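Re: [recording] Hum on the room mics

On Tue 4 June, Elaheh Dehghan wrote:
> Moved the Primadholm preamp to the other side of the room and the hum
> is still there with the gain above 400 on the dial. Same cable, same
> outlet. Is it the preamp or the mic? I'd hate to send either one back
> for nothing.

Neither, I think. Pull the mic cable out of the preamp and leave the gain where it is. If the hum stops, the preamp and its supply are fine and you can put the lid screws away.

Next, swap the cable. You say "same cable" in both spots, so it has not been ruled out. Open both plugs and check that pin 1 goes to pin 1 and that the shell is not tied to it at the far end. My Wenetti cables came with the shell tied at both ends, and I had to redo 6 of them.

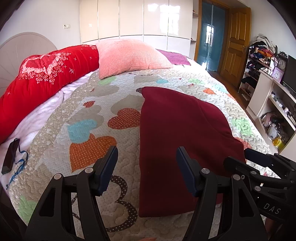

If the cable checks out, look at the ground. The Tasomik interface and the preamp should share one outlet strip. With the laptop charger on a different circuit you get a loop through the USB shield. Run the laptop on battery for a minute and listen. A low, steady tone is a loop. A buzz with a lot of top end, up to 3000 Hz, is more likely a dimmer or a cheap power supply close by.

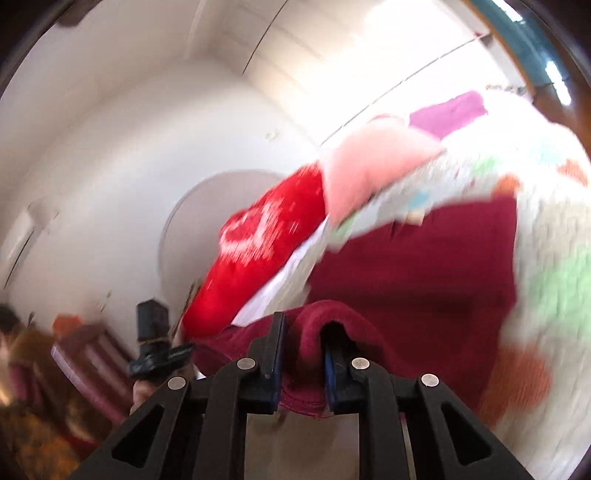 Room treatment will not help with any of this, but you asked about it in your other message. Soft material takes down the highs and does very little for the lows, whatever the forums say. Something like the fleecy maroon fabric in the second photo would dull a flutter echo if you hung enough of it – leave a gap behind it, a hand's width at least. For the low end you need depth, and the Lunde panels I bought in November are too thin to count.

Post a short clip with the mic unplugged and another with it plugged in, same gain, no processing.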